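From: Emese Nyitrai
To: Neltitz Neighbors list
Subject: Re: [neltitz] New support group for older residents

On Sunday, Siddiqui wrote:
> The Drokstead center has agreed to let us have the side room
> twice a month from June. We expect 20 people at the first one.
> All ages over 60, carers welcome, no sign-up. Please spread the word!

I'll spread the word, but where does the 20 come from? The Lelgate group said much the same when it started and I sat there with 2 other people and a very large pot of coffee. It folded before winter.

My doubts are mostly practical. The last bus from our end leaves Drokstead at 7, and your notice doesn't give a start time. If it's an evening thing, half the people you want can't get home. 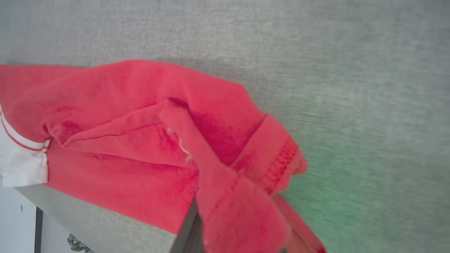 Then there's the $2000. The earlier notice said it was "available." Available from whom, and for how long? If it only covers the room, who pays for the speaker on hearing aids, or is that idea dropped?

I also don't see how "carers welcome" works. My mother won't say a word about her care with me in the next chair. Two separate half hours might do it, if the center has a second room.

I'd like to be wrong about all this. Send me a start time and I'll come to the first one.

Emese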